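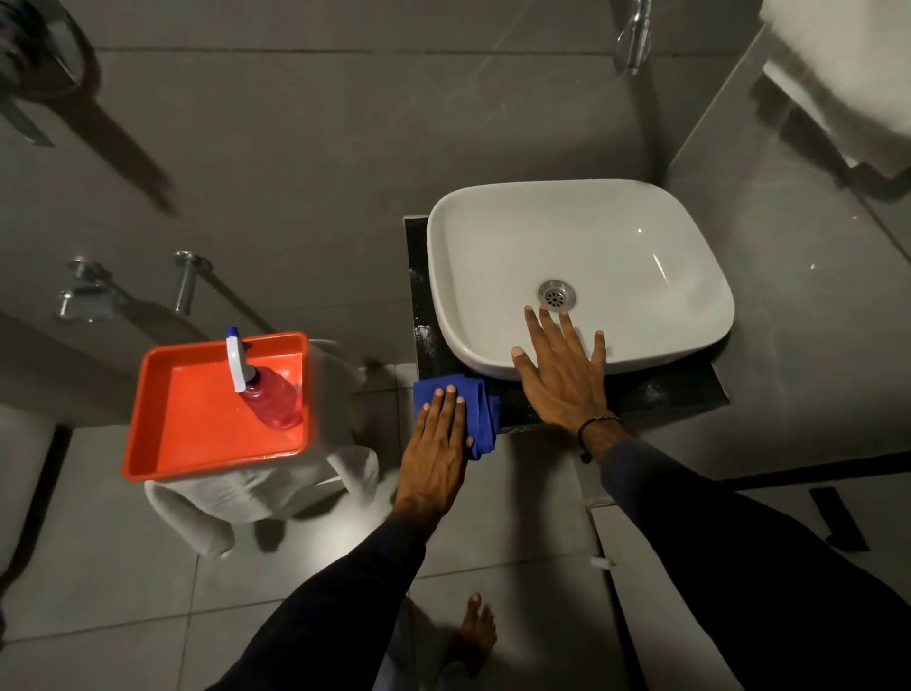
A blue cloth and a white sink.

Every November our music school asks the town for old instruments, and every November it gets 11 recorders and an accordion with opinions. I'm for the drive. I gave a clarinet myself – my sister's, but she'd moved out.
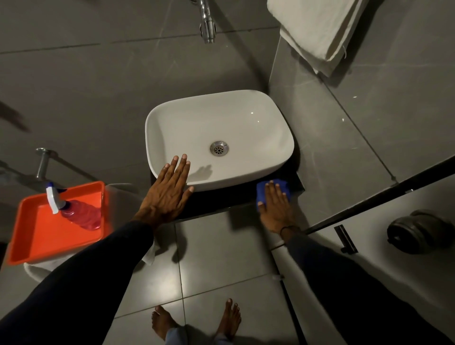
What I'd like is for people to send money along with the trombone. Repads cost 80 dollars, and Pirjo Laitinen, who teaches brass, can't fix a valve with gratitude. She has tried oil, and once a hammer.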